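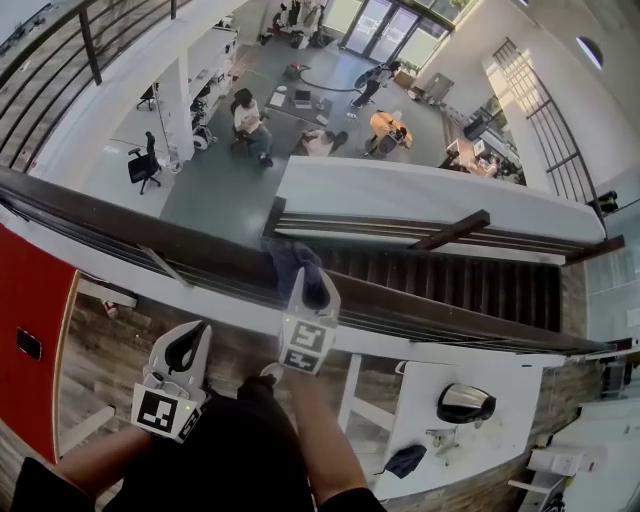 Figure 1. Mezzanine with a dark wooden handrail, overlooking an open-plan workspace on the floor below.

Unit 4: Noise and speech privacy in open-plan offices

These notes cover the second half of the room acoustics topic. Read them with the absorption tables from Unit 3, which you will need for the exercise at the end.

Direct and reflected sound

Speech reaches a listener by a direct path and by reflection from the ceiling, floor, walls and furniture. Close to the talker the direct sound dominates. Outdoors it falls by 6 dB for each doubling of distance. Indoors the fall is smaller, as the reflected sound fills in behind it. In offices with hard ceilings the drop can be so slight that a phone call is understood at desks well away from the caller.

Upper levels

A mezzanine open to the floor below shares its air volume, so the two levels should be treated as one space. Desk screens downstairs give little benefit to a listener upstairs who has a clear line of sight over them. An open balustrade blocks almost nothing. A solid one shields people seated behind it, less so people standing at the edge. The underside of the mezzanine is often left untreated and is usually a good place for absorption.

Reverberation time

Use Sabine's formula, T = 0.161 V / A, where V is the volume in cubic metres and A is the total absorption in square metres. Remember that A includes furniture and people. For a volume of 2,000 cubic metres and an absorption of 240 square metres, T is 1.34 seconds, too long for comfortable desk work.

Masking

Background sound can improve privacy by covering distant speech. Ventilation noise does this to a degree but varies with fan speed. If masking is installed, keep the level even across the floor and avoid sudden changes at zone boundaries.

Exercise

The Ollar fit-out has the volume given above. The client proposes adding 80 square metres of absorption to the existing 240. Calculate the new reverberation time, then compare your answer with the Toft case from the tutorial. Show your working and state any assumptions. Hand in through the unit page before the March tutorial.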